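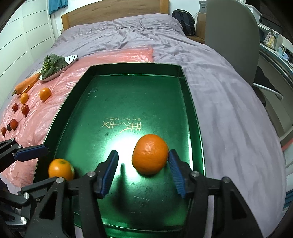
4. Recording a sorting session

Each team in the Jullum club records its own practice data before the Brinton round. The task is the same for everyone: pick up one item of produce from the tray or the sheet, move it to its target, and let go cleanly. Any flat, stable surface will do, and a bed is fine if the tray sits level on the duvet. Put the tray within easy reach of both grippers and lay the other groceries out next to it, as with the bok choy, the carrot and the tomatoes on the pink plastic sheet. Start with a mandarin. It is large enough to fit squarely between the blue pads, and the dimpled peel gives them something to hold.

Before you begin, finish the checks in Section 3. Both grippers must be charged, paired and showing a steady light.

4.1 Setting out the items

1. Wipe the tray with a dry cloth. Crumbs and peel oil make small fruit slide.
2. Set the tray down and press on each corner. If it rocks, move it.
3. Spread a plastic sheet beside the tray. Smooth out any fold that is taller than a cherry tomato.
4. Place the items with clear space between them. They do not need to be in rows.
5. Turn on the main room light. Do not point a desk lamp at the tray.

Note: A tray with a glossy floor will show a pale patch under a ceiling light. This is acceptable as long as no item is sitting in it. Slide the item over, or turn the tray.

4.2 Starting the recorder

1. Open Denar on the club laptop and choose New Session.
2. Enter your team code and the surface type (table, bed, counter or floor).
3. Hold both grippers still with the pads open until the status bar turns green.
4. Open and close each gripper fully 3 times. Denar uses this to set the zero and the end stop.
5. Press Record.

If the status bar stays yellow, the two clocks have not matched. Stop, close the session and go back to step 1. Restarting one gripper by itself does not clear the fault — both have to be turned off.

4.3 Making a pick

1. Bring the gripper in from above at a slant, with one pad on each side of the item.
2. Stop for a moment before you close. The Mao script looks for this pause and uses it to split the recording into picks.
3. Close slowly until both pads touch, then a little more.
4. Lift straight up to the height of your hand, carry the item across, and lower it until it rests on the surface.
5. Open the pads fully before you pull away.

Keep the second gripper to the side when it is not in use. It may stay in view, but it should not touch the tray.

A session is 30 picks. Change to a different item after every few picks, and move the remaining items around by hand between picks, never during one. If you drop something, leave it where it lands, say "drop" out loud and carry on. Dropped picks are kept and labeled. They are useful later on.

CAUTION: Do not squeeze soft fruit past the first sign of give. Juice gets behind the pads and into the pivot links, and the links cannot be washed. If it happens, stop the session, remove the pads and wipe the links with a barely damp cloth.

CAUTION: Keep fingers out of the linkage while a gripper is closing. Tie back long sleeves.

4.4 Ending the session

1. Press Stop and wait for the file size to stop changing.
2. Play back the first pick and the last pick. Check that the pads are visible in both.
3. Run Mao on the folder. It should report 30 picks. A difference of 2 or less can be fixed by hand in the pick list. For anything larger, record again.
4. Copy the folder to the team drive and write the session number on the sign-out sheet.

Each team needs 100 good picks on the drive by 4th April to get a bench slot at Brinton. Picks recorded in November with the old pads do not count toward this total, but leave them on the drive.

Wash any food you plan to eat. Bruised items go in the compost bin by the club room door.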